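**손목 카메라 달고 찜기 뚜껑 잡기, 조언 부탁드립니다**

**juvdale_bench** · 12월 16일

안녕하세요. 한국어가 모국어가 아니어서 문장이 조금 어색할 수 있습니다. 미리 양해를 부탁드립니다.

저는 공유 작업실 Vuldale에서 작은 로봇 팔을 만들고 있습니다. 7월에 시작하였고, 컨트롤러 보드는 Hoxha, 그리퍼는 직접 출력한 부품입니다. 지금 연습하는 작업은 대나무 찜기의 뚜껑을 잡아서 바구니 위에 덮는 것입니다. 바구니 안에는 만두 모양의 물건을 넣어 두었습니다.

문제는 두 가지입니다. 첫째, 팔이 움직일 때 손목 카메라의 영상이 흐려집니다. 둘째, 뚜껑 손잡이가 작아서 손가락이 자주 미끄러집니다. 지난 시험에서는 20번 중 11번 성공하였습니다.
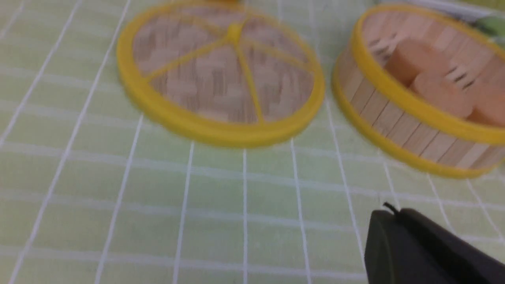
*손목 카메라 화면. 왼쪽이 뚜껑, 오른쪽이 바구니입니다.*

노출 시간을 줄이면 화면이 어두워집니다. 조명을 추가하는 것이 좋을까요, 아니면 팔의 속도를 낮추는 것이 좋을까요?

---

**납연기**

속도부터 낮추세요. 조명은 그다음입니다. 이 정도 흐림이면 뚜껑 윤곽은 충분히 보이는데, 손잡이 중심을 정확히 찾기는 어렵겠네요. 접근 직전에 500ms 정지시키고 그때 찍은 화면만 쓰면 돈이 안 듭니다.

---

**plolilik_fan**

저는 반대입니다. 매번 멈추면 나중에 동작이 길어졌을 때 답답해집니다. LED 바를 하나 달고 노출을 줄이는 게 맞아요. 다만 매트에 은은하게 광택이 있으니 빛을 위에서 바로 쏘지 말고 옆에서 비추세요.

---

**납연기**

@plolilik_fan 지금 성공률이 절반을 겨우 넘는데 속도 걱정은 이릅니다.

---

**모서리깎기**

카메라 말고 잡는 위치 얘기를 하자면, 손잡이를 꼭 잡아야 하나요? 노란 테두리가 두꺼워 보이는데 테두리 쪽을 집는 게 나을 것 같습니다. 손가락 안쪽에 실리콘 패드도 붙이시고요.

---

**juvdale_bench**

답변 감사합니다. 테두리도 시험하였습니다. 그런데 한쪽만 잡으면 뚜껑이 기울어져서 바구니에 맞게 내려가지 않습니다. 그래서 손잡이로 돌아왔습니다. 패드는 아직 붙이지 않았습니다.

녹화한 화면이 3118장 있는데, 흐린 것은 모두 지워야 합니까?

---

**모서리깎기**

아, 기울어지는 건 생각 못 했네요. 그럼 손잡이가 맞습니다. 패드는 얇은 것으로 하세요. 두꺼우면 작은 손잡이를 밀어냅니다.

---

**plolilik_fan**

지우지 마세요. 실제로 돌릴 때도 흐린 화면이 들어올 테니 학습에 섞어 두는 편이 좋습니다. 손잡이가 아예 안 보이는 것만 따로 빼세요.

---

**납연기**

그건 저도 동의합니다. 조명은 여전히 동의 안 하고요.

---

**juvdale_bench**

알겠습니다. 먼저 정지 시간을 넣고 얇은 패드를 붙인 다음, 같은 조건으로 20번 다시 시험하겠습니다. 조명은 그 결과를 본 후에 결정하겠습니다. 결과는 이 글에 댓글로 남기겠습니다.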